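Why does salt make sweet things taste better?

I put salt on my melon. My friend Wulan Lubis thinks this is disgusting, but she hasn't tried it, so I'm not listening to her!

Your tongue is covered in tiny taste buds, and they can pick up sweet, sour, salty, bitter and savoury. Bitter is the bossy one. Even a little bit of it can hide the sweetness in your food – and a small pinch of salt turns the bitterness down, so the sweet part gets its turn.

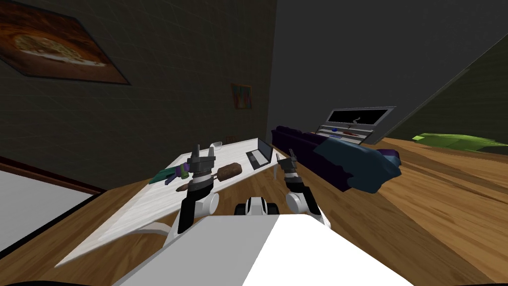
A big table with a pale, marble-like top.

I first learned this from my aunt Efua, who salts her hot chocolate. I was 11 and I thought she'd muddled up the jars.

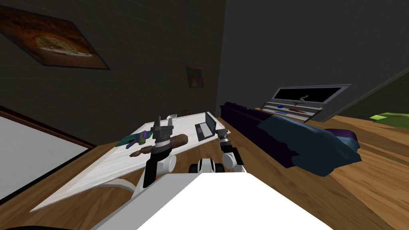
Want to test it? You need 2 slices of grapefruit and a grown-up to do the cutting. Sprinkle a few grains of salt on one slice and leave the other plain. Work on a table you can wipe down, and if yours has a grey-and-white marbled top like this one, put the slices on a dark plate, or you'll never spot where the salt went. Taste the plain slice first, have a sip of water, then try the salty one. Which is sweeter? Mine was the salty one, by miles (Wulan still says no).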